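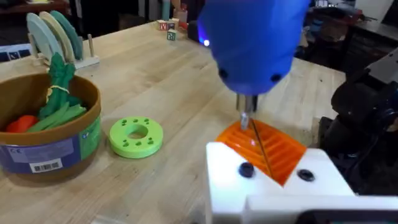

raghda_k wrote:
Swimming right after work with nothing since lunch is your problem, before you even get to what kind of snack it is. I did the same thing all winter and I was dizzy in the locker room every time. Eat something small on the way over.

wbielecka wrote:
Thanks. To repeat what I asked in the other thread before it got locked: I get off at 5, the pool opens to lap swimmers right away, and I have to be out before the kids' lessons start. So there is no real gap for a meal. I've been trying half a banana in the car. Some nights that's fine and some nights I feel it sloshing on the flip turns. I don't want to give up the flip turns, I only just learned them.

anh.ung wrote:
Banana is fine. How much water are you drinking with it? Sloshing is usually water. I used to finish a whole bottle in the parking lot and blame the food.

wbielecka wrote:
Probably too much water then. I drink most of a bottle at my desk in the last hour because I forget all day.

raghda_k wrote:
Spread it out. Put the bottle where you can see it in the morning.

I would also try toast instead of banana. Dry toast, a little jam, 30 minutes before you get in. It's boring but it stays put.

blis wrote:
I disagree about eating first. I swim four mornings a week on black coffee and I have never been dizzy. People are told they need fuel for everything now. If it's an easy swim you have plenty in you from lunch. Eat a proper supper afterward and skip the snack.

raghda_k wrote:
Mornings are different. You've slept and you're rested. He's coming off a full shift with lunch at noon.

blis wrote:
Could be. I did evenings for two years when my daughter was on the team and I didn't eat before those either. But I had lunch late, at two, so maybe that counts.

raghda_k wrote:
I'd say it counts.

wbielecka wrote:
I can't move lunch, it's set by the line schedule. But there's a break at 3:30 and I usually just get coffee.

anh.ung wrote:
There's your snack. Eat at the break. Cheese and crackers, a peanut butter sandwich cut in half, whatever you can keep in a bag. Then you don't need anything in the car.
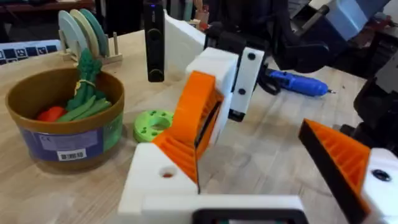

Ngọc Khúc
Peanut butter before swimming sits like a rock for me, even an hour and a half out. Anything with a lot of fat does. I'd go with the crackers and leave the cheese for after. Rice works too if you have a place to keep it cold. I take a small container of plain rice with a bit of soy sauce and I'm good until supper.

anh.ung wrote:
Fair enough, everybody's stomach is different. I can eat peanut butter and swim 20 minutes later.

Ngọc Khúc
I envy you.

wbielecka wrote:
OK, trying crackers at the break this week, plus half the sandwich if I'm really hungry. Less water at the desk. Has anyone used those Zavo gel packets? A guy in my lane swears by them.

blis wrote:
Save your money. They taste like cough syrup and you are not swimming the Channel.

raghda_k wrote:
I agree with Barbara on this one. I had a box of them and gave most of it away. For a swim your length it's sugar you can get from the jam.

Ngọc Khúc
I do use them, but only for the long open water ones in summer. For a pool session after work I wouldn't bother.

wbielecka wrote:
Good, one less thing to buy.

Update after three swims. Crackers at the break, no banana, and I stopped drinking at my desk after four. No sloshing on any of them. I was a little lightheaded the second night but I had skipped the break that day because we were short a person. First and third nights were fine. I did my laps without stopping at the wall, slow, but no stopping.

raghda_k wrote:
Sounds like you found it. Keep a spare pack of crackers in the car for the days you miss the break.

blis wrote:
I still think you'd adjust to nothing if you gave it a month. Glad it's working though.

anh.ung wrote:
What are you eating after? I get home starving and go through half a loaf of bread standing up.

wbielecka wrote:
Soup, mostly. I make a big pot of lentil on the weekend and reheat it. Two bowls and an egg.

Ngọc Khúc
Can you post the lentil recipe? Mine always comes out too thick.

wbielecka wrote:
I'll put it in the recipes section tonight.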